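### 3.2 Equipment planning and the cost of ownership

The first budget for the sorting cell was prepared before we had decided on the tasks. This was a mistake of order, and we describe it because we think other small laboratories make it also. The grant rules at Plarkbridge ask for a complete equipment list at the time of application, so the list was written from catalogues and from one visit to Ekholm, where a similar cell was already in use. The arms, the workstation and the mounting parts were entered with good accuracy. Everything that is used up, broken or replaced was entered as a single line called "other".

For the second budget we changed the method. Each item was placed in one of 4 classes: capital equipment, spare modules, consumables, and bench preparation. For each class we wrote down who can approve a purchase and how long the approval takes. The last point had more effect on our schedule than the price. A spare servo module is not expensive compared with an arm, but at Plarkbridge any single purchase above $200 needs a second signature, and in August the second signature can take longer than the delivery. We therefore recommend ordering spare modules together with the arms, under the same purchase order, even when the spares will stay in a drawer for the first year.

The amount reserved for spares and consumables in the second budget was $4000. At the end of the period $2583 of this had been spent. The largest part went to wrist and finger modules, followed by cables. We had expected the shoulder joints to be the weak point, as they carry the most load, and one supplier, Haberkorn, had advised us in the same direction. In our use the shoulder joints needed no replacement. The difference may come from the type of task: most of our trials are short reaches with a downward grasp, where the fingers are often near a wall or a hard surface.

Bench preparation was the class we understood least. The colleagues at Tultcombe bought a machined aluminium table for their cell and later covered it, to reduce reflections. We chose ordinary tables and put the saved money into the spares line. Containers and objects were treated as consumables. Cardboard trays are cheap, they can be replaced the same day, and a finger which presses against a cardboard wall does less damage than one which presses against steel. Fruit was bought each week from the grocery near the campus and was never a problem for the budget, but it was a problem for the accounting office, which at first refused the receipts as catering. Torben Schmieder solved this by opening a separate code for perishable test objects.

The object set should be fixed before the gripper is ordered. We wanted round and long items together in one task, as they ask for different finger openings and different approach angles. Fig. 4 gives one such arrangement, with a banana and a green fruit in the tray and an apple on the open table.
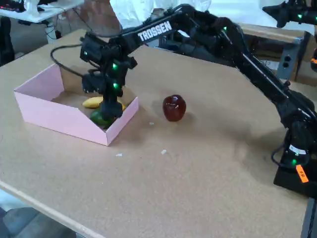
**Fig. 4.** Trossen arm with its gripper fingers down among the fruit in a pink cardboard tray. A red apple is on the tabletop to the right of the tray.

The space around the arm must also be planned. Our first drawing included only the reach of the gripper, and left out the cable loops at the base and the wrist, which need free room of their own. We now draw the cables at their widest position and place power outlets and shelves after this -- a small change, but it avoided a second order of mounting parts.

We did not include staff time in either budget. Changing a module, calibrating the arm again and repeating the interrupted trials all take hours that are paid from another account, and so they do not appear in the figures given in this section. A laboratory without a technician should add them before comparing a cheaper arm with a more expensive one.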